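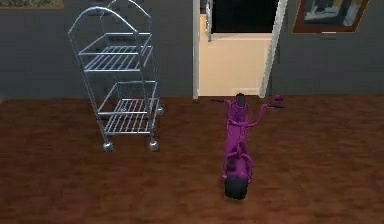

By Wieser

The technician who looks after the Drirnard, a wheeled fetching robot, spends most of Friday in rooms that don't exist. I asked why a machine with a bad wheel encoder needs a rendered house before it gets a screwdriver.

"It got the screwdriver first," she said. "I swapped the encoder in June. Then it clipped door frames on 14 runs out of 179, so I went back to the model."

I wasn't convinced. A gray wall in software has no loose rug and no dust on the lens. 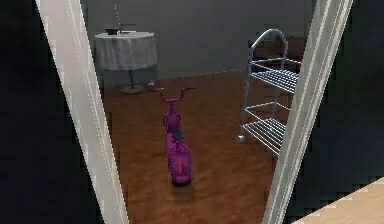 She agreed with more of that than I expected. "Thin wire shelving is where I trust it least. The rendered depth comes out clean. The real sensor sees half the rods." She still reloads the wheel offsets in the simulator, drives the doorway six times, and only then copies them to the robot at Jatum's shop.

And if the two disagree?

"The robot wins. I measure the wheels again."
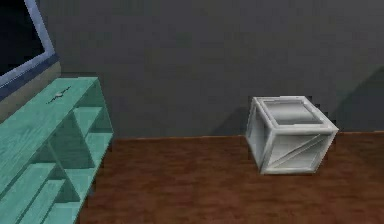
I asked what those six passes have caught so far. "A swapped sign," she said, "and my own typo." A tape measure might have found both - she didn't argue. The door frame problem is still open on her list.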